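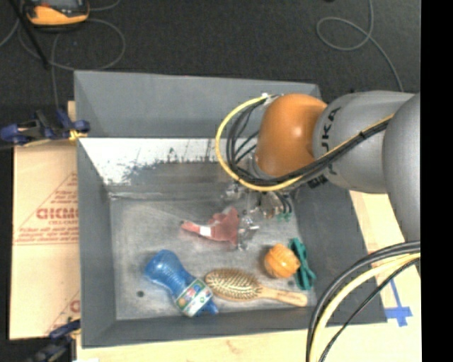 Rohani Wijaya replied that the nickel plating is the weak point, and that swapping the clasp without stripping the flap will leave a ghost ring in the leather. She has seen it on two Kevow satchels and would not start until the old hardware is completely off.

stitchline64
Agree on the ring, disagree on the cause. The mark under a turn lock is compression. The leather was clamped between plate and washer for years and the grain is flattened. Plating has nothing to do with it. You can raise it a little with a damp cloth and a bone folder, but it will not go away on full-grain. On corrected grain it barely moves at all.

Rohani Wijaya
Compression accounts for the dent. It does not account for the green line at the edge of the plate. That is brass corroding under worn nickel and reacting with the conditioner. Wax-heavy conditioners make it worse.

kumik_owner
Original poster again. The bag is a Kumik box bag, the medium size with the single front flap. Clasp plate is held with two prongs bent over a washer, and the lining is glued down over them. I have a green line on the lower edge only. Replacement plate is a Stolten in solid brass, same prong spacing, 2 mm wider on each side. Question remains whether I can get to the prongs without cutting the lining.

Margus Butkienė
You can, if the lining is turned in at the flap edge and not bound. Open the stitching along the bottom of the flap, about a hand's width, and separate the lining with a thin palette knife. Work from the opening toward the washer. Do not use heat. The adhesive on those softens fast but so does the finish on the front side.

stitchline64
Low heat is fine. I use a hair dryer at arm's length for ten seconds and check with a finger. Cold separation tears the lining if it is the synthetic suede.

Margus Butkienė
It tears if you pull. The knife does the separating, the hand only holds the lining clear. I have done more than 19 of these and the only finish I ever damaged was with a hair dryer.

kumik_owner
Lining is cotton twill, not suede. Flap edge is turned in and painted over. So the paint will crack when I open it?

Yiran Yuan
It will crack along the fold. Score it first with a fresh blade, lightly, following the stitch line. After you close up, sand the edge with 400 grit, apply two thin coats and let each one dry fully. Matching the color matters less than matching the sheen. Most edge paints dry glossier than what the factory used.

Rohani Wijaya
Before closing, back the new plate. Solid brass is heavier than the original, and that flap was not cut for it. A piece of thin bonded leather or bag stiffener between the washer and the lining spreads the load. Skive the outline or it will show through the twill.

gold_or_silver
Unpopular view – leave it alone. A worn clasp on an old bag looks right, and a bright new brass plate on a faded flap looks like a repair. The rest of the hardware will not match either. Are the strap rings nickel?

kumik_owner
Strap rings are nickel, yes, with light scratches. The plan was to change those as well, to 10 mm brass D-rings from Cheng. I would leave the clasp if it still held, but the tongue no longer catches when the bag is full.

gold_or_silver
Then that is a function problem and you have a case. I would still look for a used nickel turn lock and keep the rings. One part instead of five.

stitchline64
Used ones have the same wear inside the barrel. The spring washer is what goes. If you can get the barrel open, a new spring washer fixes the catch and you keep the plate. On most of these the barrel is riveted shut, so check before ordering anything else.

kumik_owner
Checked. Riveted, and one rivet is already loose.

Margus Butkienė
Replace the lock then. The 2 mm overlap works in your favor, it will cover the green line. Neutralize that first with a cotton swab and a little white vinegar, wipe with plain water and leave it overnight before the new plate goes on.

Rohani Wijaya
Test the vinegar on the inside of the flap turn-in. It lifts dye on some reds and most navies.

kumik_owner
Bag is dark brown. Will test anyway. Stitching comes out tonight, the plate should arrive before the end of January.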